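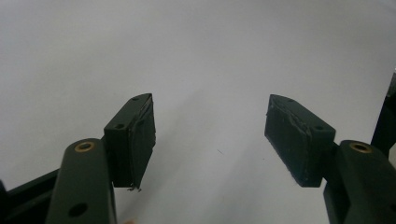
Speaker notes, lost property talk, 29th April

Slide 1. Good morning. I run the lost property desk for the Condanow building. I have 10 minutes, so questions at the end please.

Slide 2. What we get. Last year 578 items were handed in. Umbrellas and single gloves make up most of it. Phones are usually claimed the same day. Keys are the hard part. A coat often has a name in it, and a set of keys has nothing.

Slide 3. Keys.

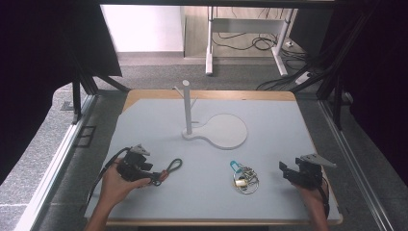
Keys on a ring, on the tabletop near the white stand.

Do not write an address on your key tag. If the ring gets lost, the finder then knows which door it opens. Use a number and keep the list at the desk. We have 300 numbered tags to give out today. The Clutetti office has used them for a year and gets most of its keys back.

Slide 4. Logging. Write down where the item was found, the time and the floor. "Hallway" does not help us. Please do not hold on to things in your own drawer for a week in case the owner comes by. Bring them down before you go home.

(Pause. Somebody will ask about the Ploltumau parking garage. It has its own desk. Number is on the handout.)

Slide 5. How long we keep things. Three months for most items, then they go to charity. Food goes the same day. Keys that are never claimed are cut up and recycled.

Slide 6. The new form starts in May. One page, both sides. Old forms still go in the tray on the Liyanage side of the lobby until they run out.

Leave slide 6 up during questions. Tags are by the door, sign for yours on the sheet.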